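The Trash Sorter Can Wait

Every shared workshop I have belonged to has had one project that absorbs more evenings than all the others put together. In ours it is a pair of hand-held grippers, and the goal, as written on the whiteboard since January, is to teach a machine to pick up litter.

I should say where I stand. I pay dues, I use the lathe, and I voted to let the project have the big corner by the window. I would vote that way again. What I object to is the talk that has grown up around it.

The talk goes like this. You squeeze the grippers by hand, you pick things up, the recordings go into a model, and before long a pair of arms does the job alone. Maricel Padilla, who built most of the finger linkages and rebuilt them when the first set bound up, gives a sober version of this. Visitors go home with a less sober one. By the time it reached our newsletter, the arms were going to "take over cleanup," and somebody had named the thing Yagi and drawn it a face.

Consider what picking up trash involves. A snack packet has no shape. It has whatever shape the last hand left it in, and it takes a new one the moment you touch it. Clear film is worse, as it shows you the floor and the food and its own glare all at once. A child can deal with this because a child has had years of wrappers. The Yagi folder has 100 recordings in it, made on the same floor mat by the same few people, most of whom know by now exactly how to come at a packet so that it behaves.

That last part bothers me most. I took a turn one evening and fumbled everything. Tatsuya Sakai showed me how to come in low and let the pads close on a fold. I got better, and my clean tries were the ones that went in the folder. Fine. But then what is being collected is the skill of people who have practiced, on trash that has been chosen, with the clumsy attempts thrown out. I asked whether the bad ones might be worth keeping. Tatsuya thought yes, Chiyo Kubo thought they would only muddy things, and the question is still on the whiteboard under the goal.

Then there is the matter of hands. When you hold the grippers, you are the arm. Your shoulder does the reaching and your wrist does all the small forgiving turns you never notice making. The bench arms we have are secondhand Drokex units with 2 working joints between them that I would call smooth. The fingers are good. I have no quarrel with the fingers. But a fine pair of fingers on a tired arm will miss a wrapper by the width of the wrapper, and no folder of recordings fixes a worn bearing.

People answer that it will get better with more data. Perhaps it will. I have heard the same sentence said about the voice-controlled shop vac, which is under the stairs. "More" is a hard word to argue with, as it never comes with a number attached. How many more packets? Flat ones, wadded ones, ones with something sticky inside? If the answer is that we find out when we get there, I'd like us to say so to the people who put money in the jar.

Chiyo's reply to all this is that I am judging a hobby as if it were a product. She has a point. She has learned more about linkages in 3 months than I learned in two years of night classes, and the corner is full on evenings when the rest of the shop is dark. If the whiteboard said "we are learning how grippers work," I would have nothing to write about.

It doesn't say that. So my proposal is small. Wipe off the goal. Put up a question we could answer by spring, such as whether a stranger's recordings are any use next to Tatsuya's. Let someone who has never set foot in the shop bring a bag of their own garbage and dump it out. Keep the fumbles in a separate folder and look at them.

And in the meantime, a broom. We own 2.
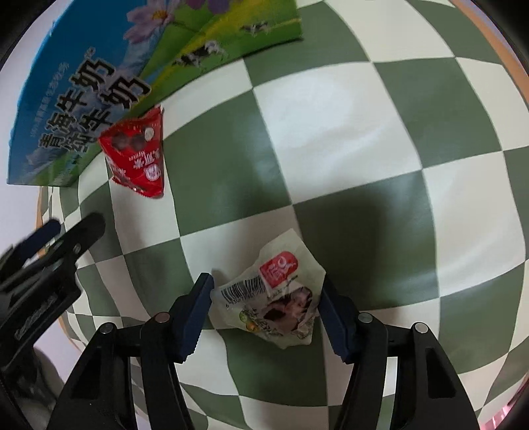
Snack packets and a milk carton panel on the mat, with the grippers at work.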